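Placard workshop notebook – November
Posted by the Lilla build bench
14 comments | 37 shares

Evening session, started at six, finished when the glue ran out. March is from Fevard Square to the Relitden gas terminal gates, and we have promised the organisers 530 placards. As of tonight we have 121. Writing it down so the gap can't be blamed on anyone's memory.

Paint

The green arrived. It is the green of a hospital corridor. The tin says "Meadow". It covers well on the brown card and badly on the white, so the white card is now reserved for black lettering and the slogans with fewer words. Two coats for anything that has to be read from across a road. One coat if it only has to be read by the person behind you, who already agrees.

The paste we made from flour is fine indoors. Left one board out in the drizzle between the tea break and the next batch and the planet slid off it. I did consider leaving it as it was, as a statement. Went back to shop glue.

Sticks

Terminal rules (sent round by the organisers, three pages): nothing metal, nothing over a metre, nothing pointed. Old stock from the airport march is a metre ten. So that is a lot of sawing. Saved the offcuts for the children's signs, which are smaller and, going by last year, ruder.

Stapling from the front splits the thin battens. Stapling from the back doesn't, but the points come through by a hair and catch your sleeve. Currently folding a strip of tape over each one. Slow. If anybody has shorter staples, bring them and say nothing about how obvious this was.

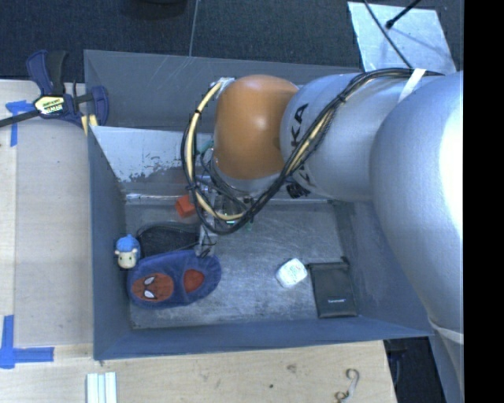
The big banner

Nine metres of bedsheet, hemmed at both ends, wording still not settled. The version pinned up says "RELITDEN: KEEP IT IN THE GROUND", which the Alaoui Street group point out could be read as a request to bury the town. They would like "NO NEW GAS". I would like to start painting before the march. Pencilled theirs in at the left-hand end to see how it sits and there is room for both if the letters go down to forty centimetres.

Cut wind flaps this time, half-moons, one every metre. On the airport march we had none and the banner took four of us into a hedge.

Leaflets

2,000 ordered, 902 collected, the rest "on the van". Spelling of Fevard is right on the front and wrong on the back. Not reprinting. Fold so the front shows.

To do before next session

– saw the remaining long sticks
– glue, the expensive one
– decide banner wording (deadline was last week)
– find out if the terminal counts a drum as a "rigid object"
– wash the brushes that were left in the Meadow. Mine, I think.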